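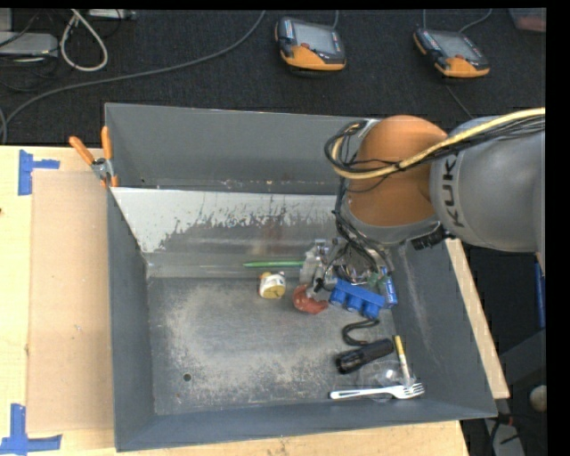
How to Empty and Reset a Junk Drawer

Most kitchens have one drawer that takes everything without a place of its own. This page covers emptying it, sorting what was in it, and putting it back so that it stays usable. Set aside an evening for a normal drawer. A deep one, or one that hasn't been opened all the way in years, can take two.

The same steps work for a desk drawer, a toolbox tray or the basket by the front door.

What you need

A large open container or an old sheet
Five or six bowls or small boxes
A trash bag
A marker and masking tape
A damp cloth and a dry one
A tape measure
A small battery tester, if you have one

Step 1: Measure the drawer

Do this before you take anything out. Write down the inside width, the inside depth from front to back, and the height from the bottom of the drawer to the underside of the counter. The height is the one people forget. Mine is 580 millimeters wide, and the store inserts I had been looking at were all made for something narrower.

If the drawer is sticking, look underneath it for something jammed against the runner. Pens and takeout menus like to slide over the back.

Step 2: Take everything out at once

Pull the drawer free of its runners if it allows that, and tip it out slowly. If it doesn't come free, scoop by hand. Do not sort while you are emptying. It doubles the time, and you end up with small piles all over the counter and half a drawer still to do.

A wide container with sides is better than a bare table, where coins and screws roll off. A storage tote lid turned upside down will do, and so will a baking sheet with a rim. Watch for loose blades and thumbtacks when you reach in.

Wipe out the drawer while it is empty. Crumbs collect in the back corners, and a dry paintbrush gets them out faster than a cloth. Let the wood dry before you put down a liner.

Step 3: Do a fast first sort

Set out your bowls and label them with tape:

Keep here
Belongs in another room
Batteries
Money and keys
Don't know
Give away

Trash goes straight into the bag. Dried-out pens, expired coupons, twist ties, single chopsticks and instruction sheets for things you no longer own can all go now.

Work quickly on this pass. Pick up one object, put it in a bowl, pick up the next. If you catch yourself reading an old receipt, put it in "Don't know" and move on. The first time I did this properly, in March, in the rental in Tirnley, I wrote everything down as I went and got to 216 objects. I don't suggest doing that. It was interesting once.

Step 4: Go through the "Don't know" bowl

This bowl takes the longest. It will have plastic clips, odd keys, small brackets, caps, and parts that clearly came off something.

Spread the contents out with space between them so you can see each one. Then walk one object at a time around the house and try to match it. Furniture hardware usually matches something close by. Check under chairs, behind shelves, and on the back of the stove.

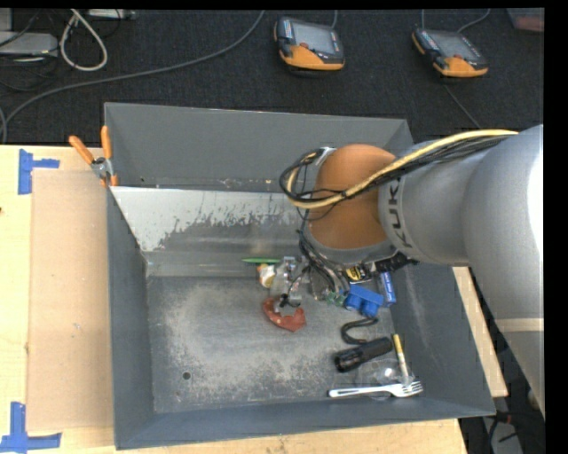

Maëlys Masson wrote in to say that she does this step the other way around. She leaves the bowl on the counter for a week and asks everyone in the house to take back whatever they recognize, and only then starts looking for matches herself. In her words, "I used to spend an hour hunting for where a little cap went, and my son would have told me in two seconds." She also tapes a short note on anything that gets identified, so it doesn't have to be identified again next year.

I tried it her way the next time, and it is less work if you live with other people. If you live alone, go straight to the walk around the house.

Whatever is left after that goes into an envelope with the month written on it. If you haven't needed it when the same month comes back, throw it out. Keys are the exception. Try them in every lock you own, including the mailbox, the shed and any bike locks, and ask a relative whether you were ever given one of theirs.

Step 5: Deal with the batteries

Test each one and put tape over the ends of the dead ones. Store the good ones side by side, all facing the same way, in something that keeps them from touching metal. A small plastic box is fine. Button cells should stay in their original packs, out of reach of children.

Do not put batteries in the household trash without checking the local rules. Many hardware stores and libraries have a drop box near the entrance.

Step 6: Decide what the drawer is for

Look at the "Keep here" bowl and see what kinds of things are in it. For most people it comes down to writing tools, tape and string, a few hand tools, and small electrical items. Try to get to nine kinds or fewer. More than that and you are back where you started by summer.

Anything you reach for every day should have a place near the front. Scissors, a pen, tape and the notepad cover most of it. Birthday candles can live at the back.

Step 7: Make the dividers

You can buy an adjustable set. I have used two. The Skandale has spring ends and holds well in a wooden drawer, but slips in a metal one. The Moschos tray is a fixed size, deeper, and easier to wash. Get out the numbers from Step 1 before you order either.

Cardboard does the job too. Cut the bottoms off cereal boxes at a height of 2 inches or so, line them up in the drawer with no gaps, and use double-sided tape underneath. Mine had 13 compartments the first year, which was too many. The very small ones filled up with paper clips and nothing else.

Leave one compartment empty on purpose. New things are going to come in, and they will land there first.

Step 8: Put things back

Load the drawer from the back to the front. Long items such as rulers and screwdrivers go along the sides. Close it and open it a few times – if something catches, it is usually a tape dispenser standing upright.

Carry the "Belongs in another room" bowl around the house that same evening. If it stays on the counter overnight, it tends to go back in the drawer.

Keeping it that way

Every couple of months, clear out the empty compartment. It takes five minutes. If the same kind of thing keeps showing up there, give it a place of its own or move it out of the kitchen.

A printable set of labels in the Zorier layout is on the downloads page. They fit standard masking tape and can be trimmed with scissors.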